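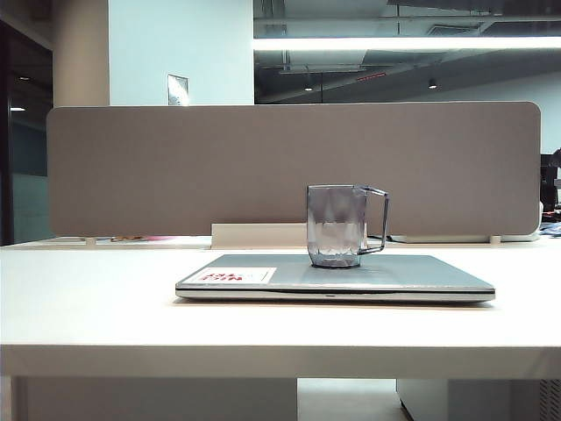
Home Products Add-ins Support News Contact
Search this site Enter keyword Go

Heinonen Releases Udar 4, a Shared Calendar Add-in for Outlook With Room Conflict Checking

GORNHAM. Heinonen, a developer of office software, today announced the general release of Udar 4, the new version of its shared calendar add-in for Microsoft Outlook. The release adds room conflict checking, a rewritten import tool for older calendars, and a single settings page for administrators. Existing customers with a current maintenance plan may install the update at no charge.

Udar places the calendars of a department, a set of meeting rooms, or a pool of equipment in one view within Outlook. Users can book, move, and cancel appointments from that view without opening each calendar separately. In earlier versions, a double booking was reported only after the invitation had been sent. Udar 4 checks the room, the organizer, and all required attendees before the invitation leaves the outbox, and it offers the next three open times when a conflict is found.

"Customers asked us for this check more often than for any other feature," said Oona Oksanen, Product Director at Heinonen. "We held the release until it also worked properly with recurring meetings, where most of the trouble occurs."

The add-in was tested over the spring and summer by 141 users at Hirden, a regional engineering company with offices in two time zones. During the test, Hirden moved 94 meeting rooms and shared vehicles from a paper and spreadsheet system into Udar. Findings from the test led to changes in the way the add-in handles daylight saving time and in the wording of several warning messages. 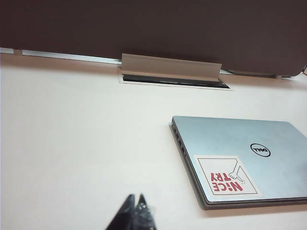
Segundo Arango said that the import tool had been the deciding point for Hirden, and that the first set of calendars was brought over on a Sunday so that staff could begin booking the next morning. He added that the company would still like to see a printed weekly view for the front desk.

A printed weekly view is planned for a later update. Heinonen has not set a date for it.

Other changes in Udar 4 include:

Color categories can now be set once by an administrator and applied to all shared calendars.
Delegates may accept or decline on behalf of a room, with a record of who made the decision.
Appointments marked private show as busy time only, including in search results.
Calendars of over 600 entries open without the delay reported in version 3.
The reminder window no longer moves to the front while a user is typing.

Udar 4 runs with the desktop version of Outlook for Windows. Customers using version 2 or earlier should first install the last update to version 3, then proceed to version 4. Settings are carried over, with the exception of custom reminder sounds, which must be selected again. Administrators are advised to export their room lists before starting the update.

"The upgrade itself is short, but we recommend that larger offices plan it for a quiet hour," said Joni Seppälä, Head of Customer Support. Support hours will be extended to 8 p.m. through the end of August.

Availability

Udar 4 is available now from the Heinonen website and through authorized resellers. Licenses are sold per user, with reduced pricing for orders of 50 users or more. A trial version with all features enabled may be downloaded from the Products page. Schools and public libraries may apply for a separate license by writing to the sales office.

About Heinonen

Heinonen develops calendar, contact, and mail tools for offices of all sizes. The company is based in Gornham and sells its products directly and through resellers.

Press contact: Damián Medina, Heinonen, Gornham

12 shares 3 comments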